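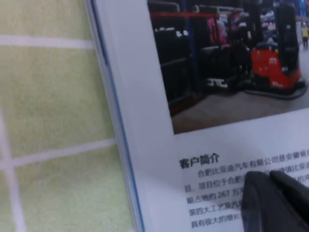
Warehouse page of the printed brochure, open at the customer profile, with the gripper at the text.

Equipment planning group, minutes, May 28, 2025
Chair and notes: Elfriede Lanz

1. Page handling arm
Good news first: everyone wants this to go ahead! The group agreed that a wrist camera stays on the must-have list, and that we ask for spare fingertips in the first order (thin paper is fussy, and we'd hate to stop work over a rubber pad). Daker and Lurar have both sent quotes. Lurar is cheaper on the arm, Daker includes the gripper and a spare. Elfriede will ask Lurar for a price on the same terms so we can compare them side by side.

2. Scanning backlog
The archive room holds 554 bound catalogs and brochures, many in Chinese, and at present they are all turned by hand. The plan is to start with 12 of the illustrated ones, like the one with the red forklift and the tire racks, and move to the older bindings in November. Glare on shiny paper came up again. A softer lamp goes on the shopping list, and we're all keen to see what difference it makes.

3. Budget
Agreed: $3000 set aside for fingertips, cables, lamp and a proper stand. The arm itself comes out of the Jumerholm site allowance, which has room for it this year. Training was left out of the first draft and is now in, at roughly 40 hours shared across the team. Very happy with that.

4. Storage racking
Mnguni asked for a decision on new shelving for the scanned volumes. Held over until we know where the arm will stand. Floor plan to be sent around before then.

Actions
Elfriede: Lurar price, floor plan
Jumerholm site: measure the bench and the doorway
Everyone: lamp suggestions by email, the more the better

Next meeting when both quotes are in.

3 comments | 7 shares

Recent items
Minutes: label printer replacement
Bench space at Jumerholm, updated
Spare parts list for the scanning room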